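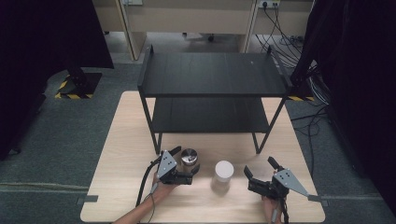 Nurnier two-tier counter rack

Black metal, two shelves, 540 mm wide. Sold singly or in a set of 2.

The Nurnier is a small standing rack for jars, tins and the other things that pile up next to a kettle. Drarik have made it for several years and the current version has a slightly deeper lower shelf than the old one, so a pair of the two will not line up exactly. If you already own the old model and want a match, ring us before ordering.

The finish is matt black powder coat. It wipes clean with a damp cloth and washing-up liquid. Please don't use scouring pads or oven cleaner — both will dull the coating and we can't replace racks damaged that way.
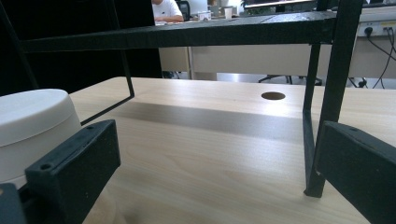
Assembly takes a few minutes. The shelves and legs come flat in the box with the bolts and a hex key. Fit all the bolts loosely first, stand the rack on a level surface, then tighten them. Push the rubber feet on last. Spare feet are sold in packs of 4.

What's in the box
Top shelf and lower shelf
Legs
Bolts and hex key
Rubber feet
Instruction sheet

The rack is meant for indoor use. It can go in a bathroom if the room is aired, but we don't recommend it for a greenhouse or an open porch. Keep heavy storage jars on the lower shelf and use the top one for tea, spices and small packets.

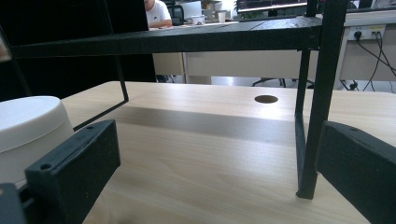
Orders placed before noon leave our Istandale warehouse the same day, Saturday included. Delivery is normally 3 working days on the mainland and longer for the islands. You can also collect from the trade counter, where a made-up rack is on show.

Returns are accepted if the rack is unused and in its box. For missing bolts or a bent shelf, send a photo and your order number and we will post the part free of charge.

Questions about trade orders go to Shanti Sengar at Sengar Storage. Shops and cafés ordering by the carton get a lower price — ask for the February list.

Related: Nurnier wall rail, Nurnier single shelf, spare rubber feet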